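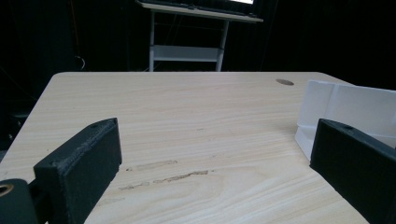

A gripper over the worktable at the Flandbridge site.

12 shares | 3 comments

Drevell published its handling rules for hand-held grippers in February. The head of practice at the Flandbridge site, who wrote most of the text, said the first draft ran to 115 clauses and was too long to use.

"People were reading it once and putting it away," the head of practice said. "We now have one page for the operator and a longer text for the auditor."

The page covers the state of the table, the path of the cables and the check of the jaws before each session. Clarico, which audits the site, reviewed 1599 session records against it and returned 175 for missing entries.

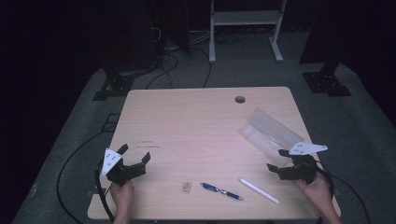

"Most of those were cable entries," the head of practice said. "The operator has two hands occupied, and a cable that catches will pull the wrist. We ask for slack to be checked on both sides - standing, in the working position - and written down before the first grasp."

Work with the Qiu group on a shared wording is continuing. The main open point is whether surface wear must be logged every day or only when a table is replaced. Drevell favors daily entries.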